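Table Sweeping, November

Photos from the tabletop cleaning sessions at Telar, collected by Zorica Vlachou. The November set covers paper, crumbs and dry rice. Larger copies are kept in the Brollness folder.

Paper scraps
Crumpled white paper in the middle of the board, with the cream dustpan to the left. The brush has gray bristles and a handle in the same cream color.

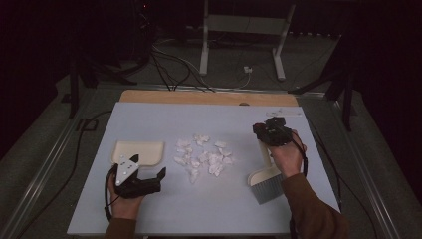 Crumbs
Photos for this part are still being sorted and will be added under the same heading.

Dry rice
We used 400 grams per round, swept toward the pan in short strokes. Pictures to follow.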